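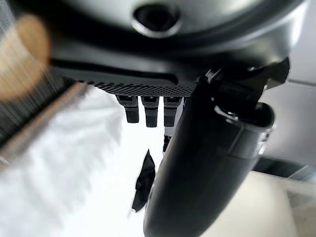

Grondila Laundry Challenge

The Grondila Laundry Challenge is a student robotics competition in which teams program a robot arm to pick up, sort and fold pieces of cloth. It is held once a year in Bellinden and is open to teams from secondary schools, technical colleges and the first two years of university. The competition takes its name from the Grondila building, a former textile warehouse where the first contest was held and where the finals still take place.

The contest is run by the Bellinden Student Robotics Club, which also offers an evening course in robot handling of soft materials. Many competing teams come through this course, although taking it is not required.

Contents
1 History
2 Format
2.1 Sorting round
2.2 Folding round
2.3 Open round
3 Equipment
4 Cloth set
5 Scoring
6 Training course
7 Student projects
8 Reception
9 See also

History

The club began as an after-school group that built wheeled robots for line-following and maze contests. Interest in arms grew after the club received two used tabletop arms from Bakker, a local maker of packaging machines. Members first used them to stack blocks and place bottles in crates. A group of second-year students then tried to have one of the arms put away the cleaning cloths left on the workbench, and found the job much harder than stacking blocks. Their written report, which circulated within the club as "the rag report," is generally treated as the starting point of the challenge.

The first contest was an internal event with 7 teams, all from the club. Each team had one evening to prepare and one attempt at moving a pile of cloths from a table into a box. No team cleared the table. The rules were rewritten over the following winter, and the next contest was opened to outside schools.

The current three-round format was adopted at the final held on 2019-05-19, when 11 teams took part. Earlier contests had used a single timed run, which was criticized for rewarding teams that pushed cloth off the table in bulk. Since the change, a cloth counts as moved only if it has been lifted clear of the surface.

Format

Teams have between two and five members. Each team must name one operator, who is the only person allowed to touch the control station during a run. The operator may start and stop the program but may not steer the arm except in the open round. Teams are given a practice slot on the morning of the final, in an order drawn by lot.

Sorting round

In the sorting round, light and dark cloths are dropped together on the work surface by a referee. The robot must place the light ones on one side and the dark ones on the other. The referee drops the cloths from a fixed height and does not straighten them, so every team faces a different arrangement. Dark pieces lying on top of light ones are considered the easiest to find with a camera. Dark pieces lying against the robot's own black fingers are a well-known source of errors, as simple programs tend to read the finger and the cloth as one object.

Folding round

The folding round uses a single square cloth, laid flat. The robot must fold it in half twice. Judges measure how far apart the corners are after each fold. Teams may smooth the cloth with the gripper between folds, and most do. A team that picks up two layers when it meant to pick up one may put the cloth down and try again within the time limit, with no penalty beyond the lost time.

Open round

The open round has no set task. Teams show something they have worked on during the year and answer questions from the judges. Operators may steer the arm by hand in this round. Past entries have included turning a sock right side out, hanging a towel on a rail, and pulling one cloth from the middle of a stack. The open round carries fewer points than the other two but has its own prize.

Equipment

All teams use the same model of arm, supplied by the organizers, so that results depend on programming and on the choice of fingertips. The arm is fitted with a gripper and a small camera near the wrist. A second, fixed camera looks down at the table. Teams may use either camera or both.

The wrist camera gives a close view of the cloth at the moment of gripping, but the gripper itself takes up a large share of the picture. Bright white fabric can also wash out in this view, and folds and edges are then hard to pick out. Common remedies are to lower the exposure, to mask the part of the picture that always contains the finger, or to use the fixed camera for the approach and the wrist camera only for the last stage.

Objects very near the lens are out of focus and may be mistaken for cloth. The club's handbook recommends that beginners collect views of the gripper in several positions before writing any code that looks for edges.

Fingertips are the one part that teams may make themselves. Smooth tips slide off thin cotton, while tips with a coarse pattern can catch threads. Dotted or knurled surfaces are common choices. Homemade tips must be checked before the final, and any tip with a point or exposed metal edge is refused.

The software is supplied as a starter kit called Heltano, written by club members. It contains drivers for the arm and cameras, a simple simulator, and a recording tool that saves camera views together with arm positions. The simulator treats cloth as a flat sheet and does not model wrinkles. Teams have often asked for this to be improved, and a partial fix is available as an add-on. Use of Heltano is optional, but a team that replaces it must hand in its own code for a safety check in October, seven months ahead of the final.

Cloth set

The standard set is made up of plain white cloths, plain black cloths, and a few striped or bordered pieces. The striped pieces were added to discourage programs that sort by average brightness alone. A striped cloth with a light border counts as dark if the stripes are dark, a rule that has been disputed more often than any other in the rulebook.

Cloths are washed before each final but not ironed. Teams may buy a practice set from the club or put one together from household cloths of the same size. Judges have noted that teams practicing only with new, stiff cloth tend to do poorly, as softer cloth hangs and twists in a different way once lifted.

Scoring

A perfect result across the three rounds is worth 1,000 points — 400 each for sorting and folding, and 200 for the open round. No team has reached the full score. Points are taken off for dropping a cloth on the floor, for pressing the gripper into the table hard enough to trip the arm's force limit, and for any contact with the arm by a team member during a run. A second contact ends the run.

Ties are settled by the folding score. If this is also equal, the team with fewer restarts is placed higher.

Training course

The evening course runs through the school year and is taught by older students, with a teacher present. It is divided into three parts. The first covers safe use of the arm, the emergency stop, and moving between fixed positions. The second deals with cameras and simple image processing. In the third, students work in pairs on picking up a single cloth from a flat surface and then from a pile.

Pairs keep a shared logbook. Each attempt is entered with the starting arrangement, the gripping point chosen and the result. By the end of one course the logbooks held 4,000 attempts, and these were later combined into a practice data set for new members. The most frequent failure recorded was gripping too high, so that the fingers closed above the cloth. The next was gripping a fold that pulled open when lifted.

Students who finish the course may help referee the final. They may not referee a run by a team from their own school.

Student projects

Several longer projects have grown out of the contest. One group compared fingertip materials on cotton, wool and synthetic fabric, and its results are now used in the handbook. Another wrote a program that tries to find the corners of a crumpled cloth by lifting it and turning it in front of the fixed camera. The method works well with large cloths and poorly with small ones, which tend to hide behind the gripper.

A third project looked at whether people steering the arm by hand choose better gripping points than the programs do. The authors found that experienced operators did better on piles, while on single flat cloths there was little difference. The study was small and has not been repeated.

Reception

The challenge is well regarded among teachers in the Bellinden area, who have praised its low cost for schools and the fact that the task is easily understood by an audience. Criticism has centered on the slow pace of the runs. A full sorting run can pass with only a few cloths moved, and spectators have often left before the folding round. The organizers responded by moving the open round to the middle of the day — a change that raised attendance in the afternoon but shortened the time for repairs between rounds.

Some teams have also objected to the single approved arm, arguing that it keeps out students who want to build their own hardware. A separate class for homemade arms has been proposed more than once. It was tried as a demonstration event with two entries and has not been added to the program.

See also

Robot end effector
Computer vision
Educational robotics
Robot competition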